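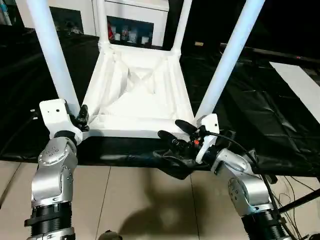 The Stool

Deok-su Ryu had rented the room above the Fitenton ferry office for 10 years, and when the letter came he had until the end of November to leave it.

He packed the kitchen first. Two pots, the rice bowls, a knife his sister had sent from Astau. Then the books, which took the rest of the morning. At noon he went down for boxes and the ticket clerk gave him four that had held oranges.

"Where will you go?" she asked.

"Iver," he said. "My nephew has a room."

"That's 377 miles."

"Yes."

The stool he left for last. It was white plastic, and he had stood on it to change the bulb and sat on it to take off his boots. Mrs. Ishida across the landing had borrowed it every New Year and returned it every spring. He turned it over to see if the legs came off. They did not.

He knocked on her door. She was 74 and took a while to answer.

"You'll want this," he said.

She looked at the stool, then past him at the boxes.

"I only ever needed it for the high shelf," she said.

"It's still a high shelf."

She took it from him and set it down inside the door. Then she went to the kitchen - he could hear her moving cups - and when she came back she had put the kettle on.

"The boat isn't until six," she said. "Sit down."

He sat on the stool and began to unlace his boots.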